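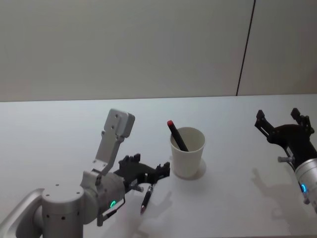
Fenna Cuypers wrote in to ask why a tenant who reports a dripping tap in the morning should still be waiting at teatime to learn whether anyone has read the message. Her letter was one of 184 replies to the Society's spring survey on repairs, and the point she raised came up in many of the others. The replies have now been read in full, and the changes set out in this item will apply to all homes let by the Pelesstead Housing Society from 6 May 2019.

Changes to the repairs service

The Society is responsible for repairs to the structure of every home it lets, to the fixed heating and hot water system, to drains and gutters, and to the doors and windows fitted when the tenancy began. Tenants remain responsible for small items such as light bulbs, plugs and chains for sinks, and for any fittings they have put in themselves. None of this has altered. What has altered is the way a repair is reported, the notice that tenants will receive of a visit, and the arrangements for a second visit where one is needed.

Under the old system, reports made by telephone were entered in one register and those made in writing were entered in another. The registers were compared at the end of each week. A tenant who telephoned and then wrote might be given separate appointments for the same fault, while a written report sent towards the end of the week might not be seen by the contractor until the week following. Several tenants in Lultcombe had this experience over the winter, and the Society has apologised to them by letter.

All reports will now go into a single register, whichever way they are made. The person making the report will be given a number for it, and that number should be quoted in any later call or letter about the same fault. Reports sent in writing will be answered by the end of the next working day. The answer will say how the repair has been classed and, where possible, when the visit will take place.

How repairs are classed

Repairs will be placed in one of two classes, urgent or ordinary. The former middle class, known as "early", has been withdrawn. It was not well understood by tenants, and the contractor reported that its own staff did not always apply it in the same way.

Urgent repairs are those where there is a danger to any person, a risk of serious damage to the building, or a complete loss of water, heating or power that is not caused by the supplier. A front door that cannot be locked is urgent. So is a blocked lavatory where there is no other in the home. Urgent repairs should be reported by telephone at any hour. Please do not report them by letter or by email, as neither is read overnight.

All other repairs are ordinary. The Society expects ordinary repairs to be carried out within 10 working days of the report. Work to fences, outside paintwork and garden paths may take longer in wet weather, and tenants will be told if this is the case.

Partial loss of heating caused some difference of opinion in the survey. A number of tenants felt that a single cold radiator should be urgent in every case. The Society has not adopted this, but a partial loss of heating will be treated as urgent in any home where there is a child under five, a person over seventy, or a person with a medical condition made worse by the cold. Tenants are asked to mention this when they telephone. It is not necessary to send proof.

Notice of visits

Appointments will be offered for the morning or for the afternoon. Appointments described only as "all day" will no longer be made. A morning appointment begins no earlier than eight o'clock, and an afternoon appointment ends no later than half past five. Parents who need to avoid the school run may ask for a visit in the middle of the day, and this will be arranged when the contractor's round allows it.

If the contractor cannot keep an appointment, the tenant will be telephoned before the start of the period that was agreed. If the tenant cannot keep it, the Society asks for the same courtesy. A missed visit will not be charged for, but a repair missed by the tenant on more than one occasion will be closed in the register and will have to be reported again.

Every person who calls on the Society's behalf carries a card with a photograph. Tenants are entitled to see the card and to telephone the office to check it before opening the door fully. The contractor has been reminded that its staff must wait outside, without complaint, while this is done.

Second visits

The largest group of complaints in the survey concerned repairs that were begun on one visit and left for another. In most of these the part needed was not on the van. Emiliano Lozano, the Society's repairs manager, has agreed with Hesitz, which carries out the work, that a date for the second visit must be given to the tenant before the first visit ends. Where the part has to be ordered and no date can be given, the tenant will be telephoned once a week until there is one.

The Society has also asked Hesitz to carry a wider stock of washers, valves and window catches. Homes in the Kramer Road blocks have an older pattern of window catch that is no longer made in the usual size. A supply has been found and is being held at the Pelesstead office. Tenants in those blocks who were told that a catch could not be replaced should report it again and will be given a new number.

Making good

Some tenants asked what they might expect when plaster or tiles have to be disturbed. The contractor will leave the surface sound and clean. It will match paint and tiles as closely as can be managed, but an exact match cannot be promised, particularly in kitchens and bathrooms fitted many years ago. Where more than half of a tiled wall has to come off, the whole wall will be retiled, and the tenant will be shown the colours available.

Tenants should move small belongings away from the place of work before the visit. Anyone who is unable to do this should say so when the appointment is made, and the contractor will send a second person to help.

Gutters and drains

Gutter clearing will take place in September this year and will cover roughly 300 homes. It is not necessary to be at home while it is carried out, provided that side gates are left unlocked. A card will be put through each door in the week before. Tenants in Lultcombe whose gutters were cleared after the storm damage will still be included, with the exception of those in the new terrace, where the gutters are under the builder's guarantee.

Comments and complaints

Comments on the new arrangements may be sent to the Pelesstead office at any time. A complaint about a particular repair should give the report number and should be made within three months of the visit. It will be answered by a member of staff who had no part in arranging the work. Copies of this item in large print, or read aloud on disc, may be had from the office on request, and a full summary of the survey replies, with names removed, can be read at the front desk during opening hours.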